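Print E-mail

Watow Community Workshop
Report to the Urquijo Fund, second period (up to July)

Dear colleagues,

In this period we continued the renewal of tables for the reading room in Terngate. The grant covers 12 tables. Six are finished and delivered, and the other ones are waiting in our workshop for sanding. We spent 70 percent of the budget for materials. The rest is enough for the remaining tops, but the price of oil has increased and we will have little reserve.

The work was slower in the spring than we planned. Old varnish was thicker than expected, and on two tops we needed to remove it a second time. In total we used 183 hours, and the hours sheet is with our office if you wish to check it. For the finish we stay with Fluroseo, as agreed with you on the phone.

Next we must decide how the tops will be placed in the room. Our proposal is to put the pieces with the most visible pattern near the windows. The light top in the picture has long oval loops in the grain, one inside the other, and a soft shine on the smooth surface, so we would like to give such a piece a place where readers can see it well. Please send us your answer before Monday, when we speak with the library about delivery.
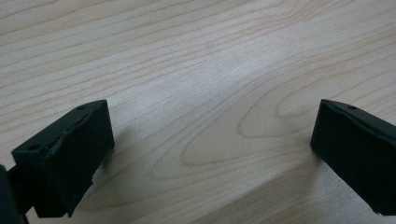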